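What Does a Museum Do All Day? (Kids' Page)

Quick one before the doors open! You've been to a museum, right? Glass boxes, little labels, a gift shop with erasers shaped like dinosaurs. But most of what a museum does happens where you can't see it. So. Let's go backstage.

What is a museum, anyway?

A place that keeps things. Old things, odd things, sometimes pretty new things. And keeps them for everybody. Not for one rich guy in a castle. Long ago it kind of was like that, rich people had rooms full of shells and stuffed birds and coins, and only their friends got to look. Now you get to look.

Ours is the Fornholm Town Museum. It has 3,241 objects. Want to guess how many are out on display? Roughly 700. The rest are in the store room. More on that in a minute.

Where does all the stuff come from?

Mostly from people. Somebody cleans out an attic and finds a box. Sometimes it gets dug up, like the clay pipe that came out of a potato field in Dedasdale. Sometimes the museum buys a thing, but that costs money so not often.

The Van Dijk family gave us a whole shoe shop! Counter, shelves, boxes, a foot measurer, a bell for the door. Took 2 trucks. They closed the shop in June and the bell was hanging in our hallway before the summer was over. You can ring it. Please ring it once.

Does the museum say yes to everything?

No. We'd run out of room by lunchtime. Before we take something, we ask stuff like:

Does it tell a story about Fornholm or the people here?
Do we already have one? (We have a LOT of flat irons.)
Can we take care of it?
Does the person giving it really own it?

If the answer's no, we try to think of another museum that might want it. An old train lamp went to the railroad museum in Seltier. Much happier there.

What happens to a new object?

First it waits in a room by itself. Sounds mean but it's because of bugs. Moths eat wool, beetles eat wood, and tiny silverfish eat paper. One hungry beetle could go through a whole row of chairs. So new things sit alone and get checked. Some of them go in a big freezer, wrapped up tight, to kill anything living inside.

Then it gets a number. Every object has its own, like a name tag, and no two are the same. We write down what it is, how big, what it's made of, who gave it, and any cracks or stains it already has. Then it gets its picture taken. Then a box, soft paper, and a shelf.

Why are the rooms so dark?

Light fades things. Look at a poster that's been in a sunny window all year, it goes pale and blue-ish. Same thing would happen to a dress or a letter. And you can't put the color back. So the lights stay low and the blinds stay down.

Why can't I touch?

Your fingers have oil and salt on them, even right after you wash. One touch, no big deal. Hundreds of touches a day, for years? Metal gets spotty and paint rubs off. There's a touching table in the back gallery tho, and everything on it is for hands. Go wild.

Who works there?

A curator picks what goes on show and finds out the stories. A conservator fixes things, very very slowly. A registrar keeps track of where everthing is. Ours is Stijn Wouters and he can find a thimble in a room full of boxes. There are guides too, and the people at the desk, and whoever has to dust the whale bone.

Make your own museum at home

Yes you can. You don't need much space. A shelf is fine, or the end of a table.

Step 1. Pick a subject. Breakfast. Things that are green. Your grandma. Anything, but just one.

Step 2. Find 3 things to start with. Ask before you take them! A real museum always asks.

Step 3. Give each one a number on a slip of paper. Don't write on the thing itself and don't use tape, it leaves goo.

Step 4. Write a label. What is it, who used it, what's one thing a visitor wouldn't guess? Keep it short. People read labels standing up and their feet hurt.

Step 5. Set everything out with some space in between. Squished together, nothing gets looked at. Move them till it feels right.
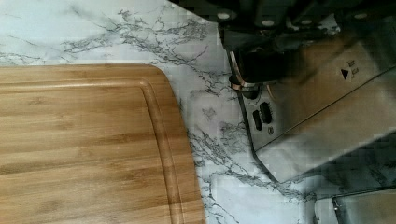 Step 6. Invite visitors. Give them a tour. Let them ask questions, and if you don't know the answer say "I'll find out," then go find out. That's pretty much a curator's whole job.

Words to know

Collection: all the things a museum keeps.
Display: the things that are out where you can see them.
Loan: when one museum lends something to another. It has to come back.
Donor: a person who gives something.

Page last changed December 2018. Got a question for us? Leave it in the red box at the front desk, spelling doesn't matter.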